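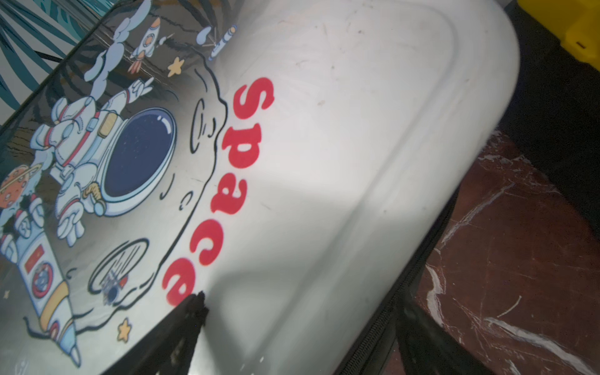

*A white hard-shell case with a space cartoon printed on it, as seen from the wrist camera.*

**Trying out the Sornside handling kit**

8/2/22

Mustier is a small firm that packs and returns children's travel goods. In July it took the Sornside handling kit on trial, on hire from Ametepe. The kit is an arm, a gripper and a small camera fixed at the wrist. We spoke to the firm's returns manager, who asked us not to use names, about how the trial has gone.

The first question was why a firm of that size wanted an arm at all. "We get a lot of cases back," the manager said. "Each one has to be turned over, looked at and put in the right pile. People get bored of it and start missing things. I wanted to see if a machine could do the turning and let a person do the looking."

Setting up took four days, two more than the leaflet promised. Most of that went on the mounting plate. "The bolts supplied were too short for our bench. Ametepe sent longer ones without any fuss, but you can't do much while you wait."

The camera is the part the manager likes best. It goes where the gripper goes, so the picture on the screen is a close one. "On a white shell you want to see scuffs and smudges, and you can. I can tell a mark from a shadow on the ridge most of the time. Lettering comes up sideways if the case is at an angle. You get used to that."

Hard cases have been easier than soft ones. The arm struggles with straps, and with the fabric tabs at the ends of zips. "It'll go for the shell all right. Ask it to take hold of a tab and you might be there a while. We've stopped asking."

The kit came with 18 stored movements and the firm uses five or six. New ones are taught by moving the arm by hand and pressing a button at each stop. The manager found this simple enough, though the manual was poor and the index pointed to the wrong pages.

They had also looked at a kit from Brelard, which was quicker but had no camera at the wrist. Speed was not the main concern. The Sornside arm gets through around 50 cases in a morning, slower than a person who is fresh.

On cost, the manager would only say that the hire came to less than they had feared, and that the deposit was £1000. Spare gripper pads are extra and wear down sooner than they should.

Would they keep it? "For the hard cases, yes, if Ametepe will do us a longer hire. I'd want better pads and a proper manual. The soft bags are staying with us for now."

The trial runs to the end of next month.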